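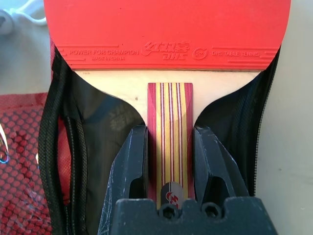 Table tennis rubber

Table tennis rubber is the sheet stuck to each side of a bat, and it does most of the work people give their wrists credit for. I've been writing up bits of the game for this site for years now, and rubber is the entry I kept putting off, mainly as I have far too many opinions about it. So, what is it, where did it come from, and why does one red sheet play so differently from another that looks just the same on the shelf?

What it's made of

Most modern bats carry what's called sandwich rubber. There's a topsheet, the bit that touches the ball, and under that a layer of sponge, the bit you squash when you hit hard. The topsheet has little round pimples on one side. If the pimples face the sponge and the smooth side faces out, you have inverted rubber, and that is what nearly everybody at my club plays with. If the pimples face outwards, you have pimpled rubber, short or long depending on how tall they are.

The sponge is the part people forget. A thick sponge holds the ball a touch longer and throws it out faster on a big swing. A thin one feels more like hitting with the wood itself, and plenty of defenders like it that way. The rules put a cap on the whole sandwich of 4 mm, glue included, so you can't just keep piling it on (I did once wonder).

Before sandwich rubber

The early game was played with all sorts. There were bats covered in vellum, rather like small drums, and bats covered in cork or sandpaper. Plain pimpled rubber with no sponge took over in the first part of the twentieth century and gave the game its long, patient rallies. Older players still call it hardbat, and there are events just for it. I went to one in March and loved it — you can hear every single hit, and the points go on long enough for you to finish a biscuit.

Sponge arrived in the early 1950s and upset a lot of people. The ball came off fast and almost silent, and players who had spent their lives judging a shot by its sound were suddenly lost. By the end of that decade the rules had been tightened to limit thickness and to ban bare sponge, and the sandwich we know was more or less settled.

The main types

Inverted rubber comes in two rough families. The tacky kind, long linked with Chinese makers, has a sticky surface that grabs the ball and a sponge that is often quite firm. You have to swing properly to get anything out of it, but the spin on a serve can be wicked. The grippy kind, more often linked with Japanese and German makers, isn't sticky to the touch and relies on a springy sponge instead. It's more forgiving and a good deal livelier. A lot of newer sheets sit between the two and get sold as hybrids.

Short pimples are for people who like to stand close to the table and hit flat. They don't take much notice of the spin coming at them, so you can smack a nasty serve straight back.

Long pimples are the ones everyone moans about. The tall pimples bend when the ball lands, and a good deal of the spin you put on goes back to you the wrong way round. Play a heavy topspin into them and it comes back as backspin. I lost to Sverre Lunde for two whole seasons before I worked out what he was doing with his, and I still lose to him now, only with more understanding!

Anti-spin looks like ordinary inverted rubber but has a slippery, dead surface. It used to be a real menace, back when both sides of a bat could be the same colour.

Colour

That leads nicely to colour. Up to the 1980s a player could have a fast rubber on one side and a dead one on the other, both the same shade, and twirl the bat under the table so you had no idea what was coming. The two-colour rule put a stop to that. One side had to be black and the other red, and that held for decades. In 2021 it was loosened a bit, so the side that isn't black can now be red, pink, violet, green or blue. I've seen a few pink ones about. Régis Caron has a green one and says it makes him calmer, and I can't say I've noticed.

For serious events the sheet also has to be on the approved list kept by the international federation, and approved sheets carry a mark moulded into the rubber near the handle. Players are told to stick the sheet on so the mark can be read there, so don't trim it off when you're cutting to shape. A friend did exactly that with a brand new sheet on a Friday night before a league match, and had to borrow a bat.

Glue

For a long while players used speed glue, which had solvents in it that swelled the sponge and made the bat faster. It also gave off that lovely ping on contact, and a smell that filled the changing room. Glues with those solvents were banned from top events in 2008, on health grounds, and water-based glue took over. It goes on white, dries clear, and peels off in a rubbery skin when you change sheets. I find that bit oddly satisfying.

Looking after it

Dust is the enemy. I wipe mine with a damp sponge after playing, let it dry, and put a plastic film over each side — you can buy the film or just keep the one the rubber came with. Keep the bat out of hot cars and off sunny windowsills. Rubber goes hard and shiny with age whatever you do, and once the ball starts to slide on a serve that used to bite, it's time for a new sheet. How soon that comes depends on how much you play. Twice a week gets me most of a season.

See also: hardbat; blades and handles; service rules; the 40 mm ball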